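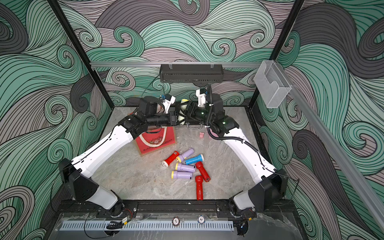 I started logging CO2 at our Cestden site in August, and the first thing I learned is that the air close to the ground is messy. Readings jump all over the place before sunrise! Think of bands that curl over each other, like the swirls on the walls in Figure 1, and you have my picture of night air.

Mesfin Beyene and I kept 181 hourly readings and tossed 12.
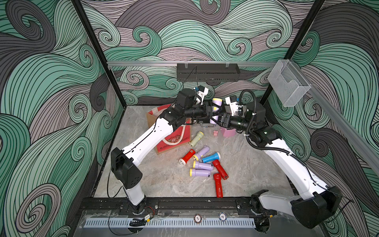 Why toss any at all? The wind had dropped too low for the sensor to get a fair sample. 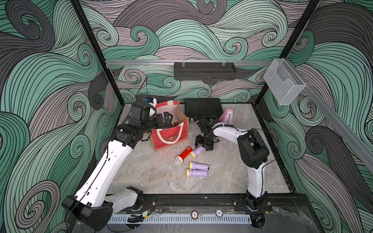
Drift was my other worry, so we checked the sensor against the Gedine station every 7 days. A steady beat matters here (the pink metronome-like thing in Figure 1 would approve), and we missed only 2 checks.

Figure 1. Three views of one enclosure.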